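Home | Support | Manuals | Clostgate Door Lock | Previous | Next

4. Setting Up the Base Station

The base station connects your Clostgate lock to your home network. You can use the lock without it, but you will not get alerts or be able to check the door from outside the house. Fit the lock and test it with a metal key (Section 3) before you begin.

4.1 Choosing a location

1. Pick a place indoors, within 30 feet of the door and near a wall outlet. A shelf, a side table, or the top of a cabinet is fine.

2. Keep the base station off the floor and out of closed cupboards. Large metal objects and fish tanks between the base and the lock will weaken the signal.

3. Leave a hand's width clear on all sides. The vents are underneath, so do not set it on cloth.

4. Stand the antenna upright.

Note: Glass and wood have little effect on the signal. Mirrors do, because of the metal backing.

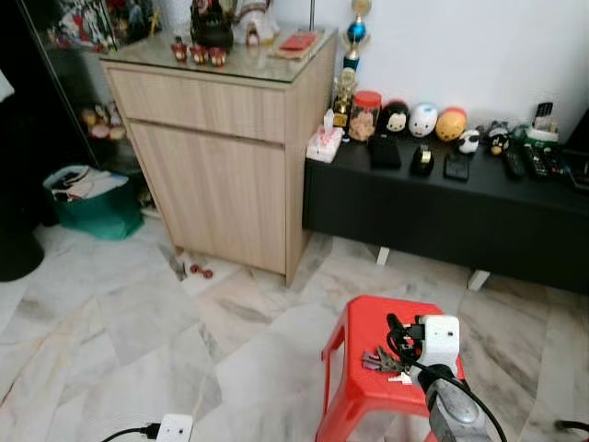
Úna Phelan wrote to us that her base station dropped the lock every evening until she moved it away from the cordless phone, and asked that the manual mention this. Keep the base at least an arm's length from cordless phones, baby monitors, and microwave ovens.

4.2 Connecting the power

1. Plug the small end of the cable into the base station, then plug the adapter into the outlet.

2. Wait for the light on the front to change from red to slow blinking blue. Allow 34 seconds.

3. If the light stays red, unplug the adapter, hold the RESET button, and plug it back in while still holding. Let go when the light turns blue.

CAUTION: Use only the adapter supplied. Do not run the cable through a door frame or under a rug.

4.3 Pairing the lock

1. Close the door and turn the bolt to the locked position by hand.

2. Press PAIR on the base station once. The light blinks fast.

3. Within 30 seconds, press the inside button on the lock twice. You will hear two short tones.

4. When the base light turns solid blue, pairing is done. One long low tone means the lock did not find the base. Return to step 2.

Note: If you replace the lock batteries later you do not have to pair again. If you reset the base, you do.

4.4 Metal keys

The lock works with the metal keys in the box at all times, including during a power cut. Using a key does not set off an alert unless Key Notice is switched on (Section 6.2).

1. Try every key in the lock with the door open.

2. Write down the number on the key card and store the card away from the keys. You need it to order copies.

3. Keep one set where everyone in the household can find it, out of sight from windows and the mail slot.

4. Leave another set with someone outside the home.
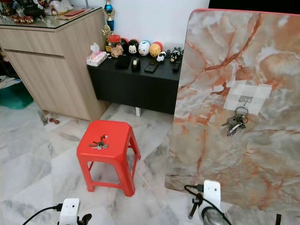 Figure 4. Keys on a stool and on an adhesive hook.

CAUTION: Do not leave a key in the inside cylinder. On doors with a single-entry cylinder, you will not be able to unlock from the outside.

4.5 The event log

The base station stores the last 1,696 events. When the log is full, the oldest entries are erased. To save a copy, open Log in the app and tap Export. Each export file holds up to 200 events, so a long log is saved as several files.

To clear the log, hold PAIR and RESET together until the light goes out. User codes are kept.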